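Natum project – progress report for the second funding period

Dear all at the Rebane fund,

Thank you again for your patience with the date of this report, and for the kind questions that came back after the last one. We have tried to answer most of them as we go, so please forgive us if it runs a little longer than the form suggests. Quite a lot has moved since the spring, and a few things have moved sideways, and we would like you to hear about both.

Where we are

The plan for this period was to find out whether a robot can learn to put produce away from recordings that include the dull parts. By that we mean the pauses, the looking around, the moments between one grasp and the next. Most recordings we have worked with in the past were trimmed tightly around the movement, and we had a feeling (it was only a feeling when we wrote the proposal) that something useful was being thrown out with the trimmings.

We now have 1,929 recordings that passed our checks. They were collected at four tables, all in the Nurnonen lab, and each one covers a full episode from the first view of the table to the last. We had hoped for a fifth table in the storage room next door, but the light in there changes so much over an afternoon that we gave up on it in April and put the hours into the other four. We are happy with that choice, though it does mean that our results say very little about rooms with big windows.

What we compared

We trained the same policy twice. One version saw only the trimmed movements. The other, which we have been calling Trulla since the first group meeting, saw the whole episode, with the idle stretches marked as idle by hand. Everything else was kept the same: the same network, the same number of training steps, the same starting weights. We were quite strict about this after your reviewer's remark on the earlier pilot, and the remark was a fair one.

The marking was the slow part. We had written in the proposal that it would take a few weeks, and it took most of the summer. Part of the trouble was deciding when an episode is truly idle. A table with no arm over it looks idle, but it may be the start of an episode, or the middle, or the end, and a single still will rarely tell you which. We went around in circles on this for longer than we would like to admit, and in the end we let the markers scroll back and forth through the recording before choosing. It costs more time per episode and the labels agree much better.

The overhead view has been kind to us in one way and hard in another. It gives a very clear look at the inside of a container, so an empty tray reads plainly as an empty tray. Fruit behind a raised rim is another matter, and the policy often has only a little patch of color to go on. 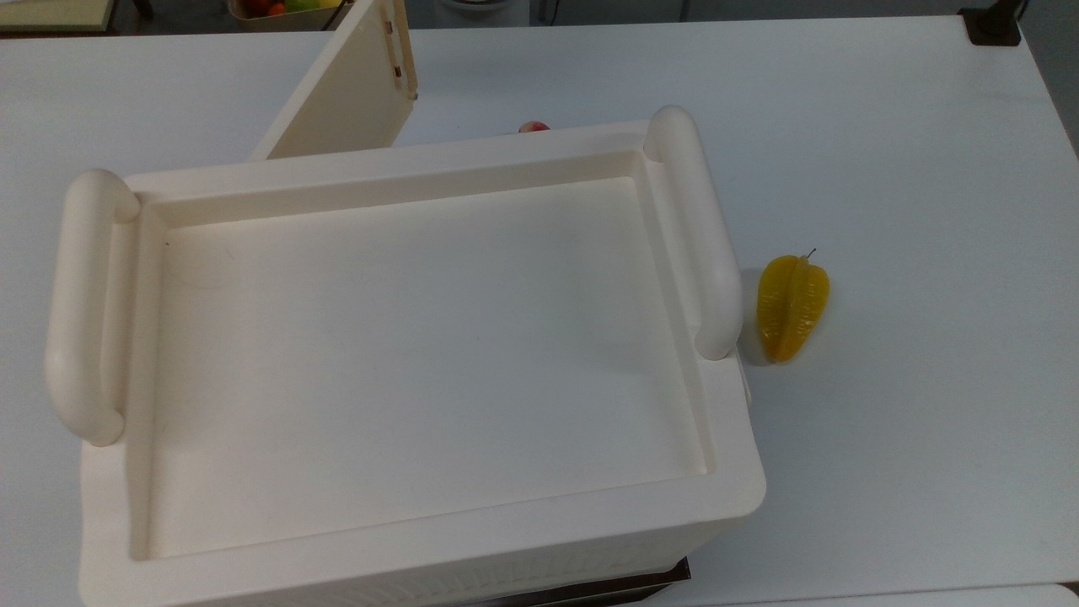 Results so far

We ran 700 trials in all, split evenly between the two versions. Trulla finished the task more often, and the gain came almost entirely from the openings of the trials. The trimmed version tends to reach right away, sometimes toward a fruit that it can hardly see, and then has to correct itself halfway. Trulla waits a moment and picks the fruit lying in the open first. We were very pleased to see this, as it is just the behavior we had hoped the idle stretches would teach!

The gain shrinks when there is only one item in play, and for very small fruit we see no difference at all between the two. We also have 16 trials in which Trulla waited and simply kept on waiting until the time limit. We have gone through each of them and most share a light, low-contrast container on a light surface – cream on white is the worst pairing we have tried. We do not have a full explanation yet. Our best guess is that the policy mistakes the container for a part of the table, and we plan to test this by swapping in darker boxes of the same shape.

Spending

We are slightly under budget on equipment and over on staff hours, for the reason given above. With your agreement we would like to move the remaining equipment money across to labeling. The form for this is attached, and we are glad to talk it through by phone on any Wednesday.

Next period

First come the darker boxes, and then a second round of marking by people who have not seen the first. After that we want to try having the policy guess the idle stretches on its own, with a person only checking. If it works even moderately well, the summer's bottleneck goes away and we can start on the longer episodes we promised you.

We would also love to have you visit. The tables are in use most mornings, and the coffee at Nurnonen has improved a good deal since your last trip.

With warm thanks,
The Natum team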